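4.2 What changed at the sorting table

The Cunolden site went over to the arm in June. Before that the clearing and stacking of tableware was all hand work, one person per table, two tables per shift. After, one arm per table and one operator looking after both. We followed 9 operators, same people before and after, and the numbers are in Table 3. This section is mostly about what the numbers miss.

First thing, the job did not get smaller. It got chopped up. Operators used to describe the work in stretches ("I do the bowls, then I do the cups"). In the later interviews they talk about interruptions. The arm stops, you go over, you go back. Fimlow, the scheduling layer, logs a stop only when the operator presses the release, so the short ones where someone just nudges a bowl and walks off never show up. We counted those by hand for one operator over 200 picks and found 50. None were in the log.

Second, nesting. Bowls inside bowls, cups inside cups. People seperate these without thinking about it and the operators had real trouble telling us how. The arm takes a bowl by the rim, and where a second rim sits just below the first one it can close on both. Operators learned to look for this early. Several began spreading out the tableware before the cycle started, which is not in the procedure and not in anyone's job description — but it cut down on walking.

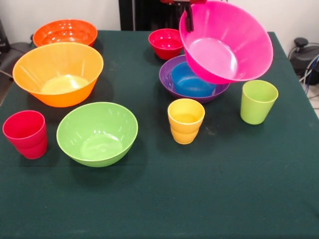 Figure 6. Rim grasp on a pink bowl at the sorting table. Nested purple and blue bowls are in front of it, with what appear to be stacked yellow cups nearer the center.

Management at Cunolden saw the spreading as wasted time at first. Two operators were told to stop. Stops went up the same week, they were told to carry on, and nothing was written down either time. Kadrić, the integrator, later put a "prepare surface" step in the training sheet. No extra minutes for it in the shift plan though.

Third, who talks to who. With hand work the tables faced each other and people talked across. The arm's mount is where the second person used to stand. Operators mentioned this more often than pay or pace, and we had no question about it in the first interview guide. Added it for the second round. Dehua Xie recoded the first round transcripts for any mention of coworkers, so the two rounds can be compared, with some care.

Pace itself is mixed. Some operators liked not being the one who sets the speed. Others said waiting on the arm was more tiring then doing the work. Both views came up at both tables, and we see no split by age or time on the job, but the group is small and we would not lean on that.

4.3 Limits

One site, one kind of item. The Hikow site was meant to be the comparison but it delayed its changeover and we only have the "before" half, see Appendix B.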